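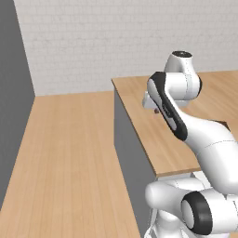 Page 3 of 7

Teaching by hand, teaching by remote
Speaker notes, Clatness meetup, January 2018

Wait for people to sit down. Skip the history-of-robots slide, they've all seen it.

Start with the arm over the counter. It's simulated, so say so early, before someone asks what we paid for the wood floor. Point at the little reddish-brown lump by the fingers. Small thing, big arm. Most of the talk lives in that gap.

Teaching by hand: you grab the arm and walk it through the job. Feels natural, like showing a kid how to hold a bat, if the kid weighed more than you. Catch: your own hands end up in the camera view, and the robot has to learn without them. Also, you can't grab a simulated arm. Pause here. Condori's first project plan missed this.

Teaching by remote: you sit back with a controller and drive. Clean recordings, sore thumbs. You lose your sense of touch, so people hover over the object forever before they commit. In the Protis trial a new driver needed roughly 5 tries to get one good pickup. Mention that the hovering gets learned too. We trained a very hesitant robot in December and it was entirely our fault.

Ask the room: who would rather push, who would rather drive? Don't argue with the drivers, there are always more of them.

Next: the three Fledeson clips. Play them with the sound off. Tell people to watch the last inch above the counter, where good and bad demos part ways. If the second clip freezes, talk about throwing out bad demos until it doesn't.

Drink water. Go to page 4.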